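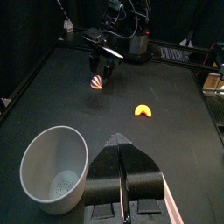 The black tabletop.

Hello again from Flikham! It has been a funny sort of fall. The first frost came early, the dahlias went over in one night, and I've been stuck indoors with a mug of tea and a box of seed packets (some of them older than my car). So this month I want to talk about squash, and mostly about keeping it through the winter, as that's what half of you wrote in to ask me about after the September issue.

I grew up thinking a squash was a squash. My grandmother had one kind, she called it "the gray one," and it lived under the stairs until we ate it. These days I grow five or six kinds every year and I still run out of room. The ones that did best for me this time were the little striped ones I got in a swap over in Pirkent. I planted them on the old compost heap and more or less forgot them, and they climbed the fence, went through the fence, and set fruit on the neighbor's side. We split the difference.

Now, storing. Cut them with a good bit of stem on and don't carry them by it, however handy it looks! A squash with a snapped stem goes soft at the top, so eat that one first. Then let them sit somewhere warm for ten days or so, to toughen the skin. I use the spare bedroom. After that they want to be cool and dry, with a bit of space between them. Mine go on slatted shelves in the back hall, on newspaper, and I turn them over whenever I remember.

The little ones don't keep as long as the big blue-gray kinds. Plan on eating acorns and delicatas by New Year. Butternuts will see you into March, and I once had a Hubbard that was still good at Easter, though it took a hatchet to open and I wouldn't let the kids near it.

If you've got more than you can use, the food pantry on Hwang Street took 600 pounds of produce from our gardens last year and they'd love to beat that. They like small squash best, the kind one person can finish in a meal. Drop-off is at the side door, mornings only.

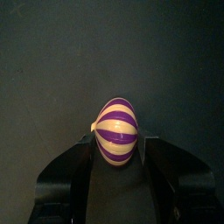

Soup for a cold night

You'll want one medium squash, an onion, a tart apple and a good lump of butter. Halve the squash, scoop it out, and roast it cut side down until a fork slides in (an hour in my oven, which is slow). Cook the onion and apple in the butter while you wait. Scrape everything into a pot with enough stock to cover, simmer for twenty minutes, then mash it or blend it. I like mine lumpy. A spoonful of cider vinegar at the end wakes the whole thing up, and so does a pinch of hot pepper if your crowd will put up with it.

Save the seeds! Rinse them, dry them on a dish towel overnight, toss with oil and salt and roast until they pop.

Odds and ends

The Gritosura seed list is out and it runs to 217 kinds this year, so put the kettle on before you open it. Group orders save us all the postage, and I'll be passing the sheet around at the next meeting. Write clearly, please. Last winter I ordered somebody a pound of turnip seed and I still don't know who wanted it.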